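6 min read

My savings circle paid out in August and I am still a little giddy about it, so you're getting a whole post.

For anyone who hasn't come across one: a group of people each put in the same amount every month, and every month one of them takes home the whole pot. Then you go again until everybody has had a turn. My grandmother did it with the women on her street. I did it with five people from my old building on Rafferty, which makes 6 of us, and we each put in $500. So the pot was $3,000, a number that has made me feel rich exactly once in my life, on the evening it landed!

I should say that I came into this nervous. A few years back I put money into one of those "club" things where a very friendly man promises a monthly return and shows you a nice dashboard. It was called Prareo. The first 2 payments came right on time, then there was a bank problem, then an audit, then a long email about patience and trusting the family. I got back less than half. I kept that email for ages and used to reread it when I was mad.

So when Olga Carrasco asked if I wanted in on the circle, my first answer was no. She didn't push. She sent me the rules instead, one page, and I read them standing in line at the pharmacy and called her back before I got to the register.

What I loved about that page is how little it promised. There's no return. You get out what you put in, full stop. If somebody tells you a savings circle will grow your money, run, because the only place extra money can come from is the next person through the door. In ours there was no next person. Six names, six months, done.

The order was drawn out of a bowl at Benvinda Figueiredo's place, with all of us watching, and written down right there. Swapping was fine if both people told the group in writing. Fidel Riquelme swapped with Macarena when his transmission died in month two, and it took one message each. Every payment got posted to the group chat the same evening, with the receipt. I thought this would feel stiff among friends and it was such a relief! I never once had to wonder.

The risk is real, though, and I don't want my good mood to hide it. The early people are basically borrowing and the late people are basically lending. If someone takes the pot in month one and stops paying, you have a sheet of paper and some hurt feelings. Pilar Mansilla, who has been doing these since before I could drive, won't give an early slot to anyone she hasn't done a full round with. I was new, so I was fifth, and fifth was fair.

We met in person for every payout, usually at Benvinda's, and I've come to really look forward to those evenings (tea, cookies, Olga arguing with everybody about interest rates).

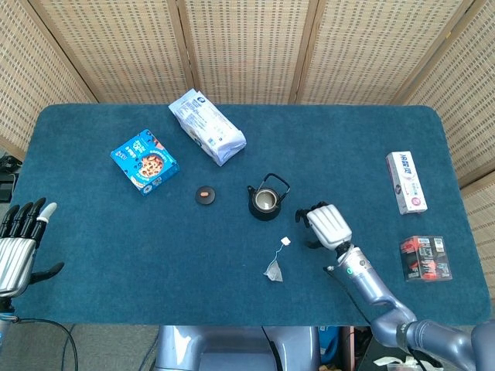
Teapot and packages on the blue felt.

My pot went to three places. Most of it paid off the dental bill, the one that had been following me since I moved to Dranham. Some went into the credit union account at Hesness and is staying there, I mean it this time. And I bought good rain boots, which I have already worn on 2 completely dry days.

The next round starts once everyone is back from visiting family. There's talk of going up to 12 people, and I'm torn. The pot would double and it would be so fun to have a bigger crowd, but that's a whole year of everybody's life staying more or less steady, and I'd be trusting people I've only met at birthdays. Pilar says two circles of six. I think I'm with Pilar.

If you run one of these, tell me how you handle someone who needs to drop out halfway. We never had to, and our page of rules has just one vague line on it that I'd love to fix before we start again.

Contact | © All rights reserved | Back to top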